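Ainhoa Nieto put the kettle on before I'd sat down, and we talked at her work table in Tasurdale for most of the afternoon. "I like a pale board under everything," she told me, "and I draw my lines in pencil, ever so lightly, so I can change my mind - and I do, all the time!"
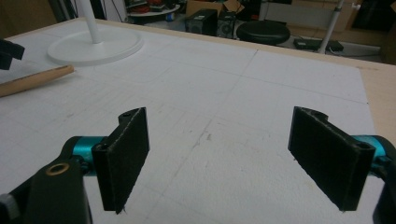
She learnt the habit from Till Buschmann, who taught her for a whole July when she was 20. "He'd never let me start on bare wood. I grumbled, of course, but I still lay a board down first, even for the smallest job."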